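Chapter 7
The Packing Bench Before and After Automation

After reading this chapter you should be able to break a manual packing task into elements, identify which elements depend on grip judgment, and describe how job duties shift when those elements are recorded for a machine to learn.

7.1 Work elements and hand demonstration

Prullano packs household storage containers for retail. Before its automation program, one packer handled a carton from start to finish, and the written job description ran to five lines. The program, named Jurix, required a far more detailed account of the same work. Packers performed each element with hand-held grippers in place of bare fingers, and the recordings became the training material for the robot cell.

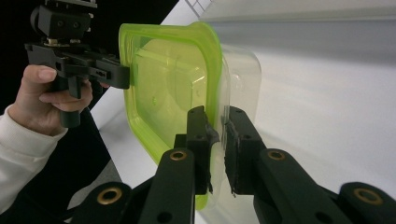
A work element is the smallest part of a task that has a clear start and a clear finish. Elements that look simple in a job description may contain several decisions about contact. A thin wall of clear plastic can be clamped between two jaw pads, as the near gripper does with the colorless box, while a thick rim such as the green one gives the other finger a surface to press against. A packer makes this choice without naming it. In a demonstration the choice has to be made deliberately.

Abbas Nazari, the process engineer for Jurix, divided the bench task into approach, contact, lift, transfer and release. The first set of recordings contained 961 usable demonstrations. Contact accounted for most of the rejected ones.
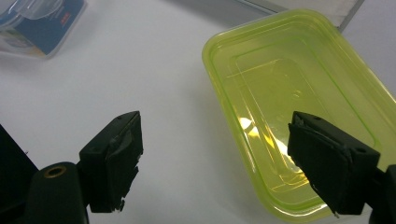 Rejection at this stage is a labor matter as well as a technical one. A packer whose recordings are rejected must repeat them, and a piece rate set for the old task does not cover the repeats. Prullano moved demonstration work to an hourly rate on the advice of Niloufar Golestani, who ran the time study. Output from the manual benches was reported separately during this period.

7.2 Skill, fatigue and posture

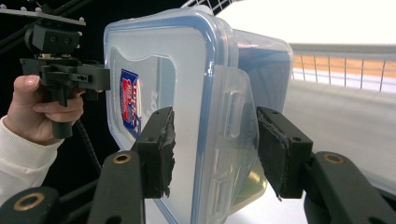 Skill in demonstration work differs from skill in packing. The fast packer relies on fingertip feel, much of which is lost through a tool. What remains is sight and the resistance of the handle. With a box held upright by pressure on its two sides, the operator has to judge the squeeze and keep clear of parts such as the folded latch flap. Operators on the Thursday shift reported more forearm fatigue than on the manual bench, and sessions were shortened.

Aranka Kerekes, a packer on that shift, moved into a new grade called demonstration operator. Her duties included rejecting her own poor recordings before review, a decision that had belonged to a supervisor.
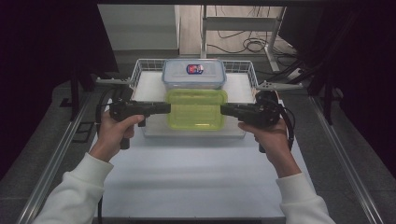
Figure 7.4 Two-handed demonstration at the bench, with containers in a white wire basket.

Two-handed elements raise a further question of pace. Each hand must wait for the other, and the slower hand sets the cycle time. Section 7.3 develops a method for charting both hands on a common time axis.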